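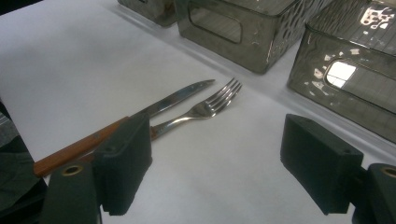
A table knife with a wooden handle, beside a metal fork.

Kernbridge Diners' Group Questions "Service Charge" Claims

KERNBRIDGE, May – Restaurants that add a service charge to the bill say the money goes to staff. The Kernbridge Diners' Group asked them to show it, and most did not.

The group wrote to 75 restaurants in the city and asked how the charge is split. Only 19 replied. Of those, 8 sent anything on paper. The rest offered what the group's report calls "warm words and no numbers."

"I would like to believe them," said Pouran Zamani, who wrote the report. "But if the cooks and servers are getting this money, a pay sheet would settle it in a minute. I have been told three times that a pay sheet is on its way."

The group also read 627 bills sent in by members. Many used the words "wellness," "kitchen" or "fairness" next to the fee. Few said who receives it.

Ploment, a trade body for restaurant owners, has promised a voluntary code. The group is not impressed – a similar code was announced two years ago, and members could not find a restaurant that had it posted.

"Voluntary means the good ones sign and the others carry on," said Idrisa Waweru, a former server at Boren. "I worked under a fee for more than a year and still can't tell you where it went."

The group will take questions at its open meeting on Tuesday at 6:30 p.m. Ploment has been invited and has not yet said whether it will come.

Press contact: Azadeh Ebrahimi, Kernbridge Diners' Group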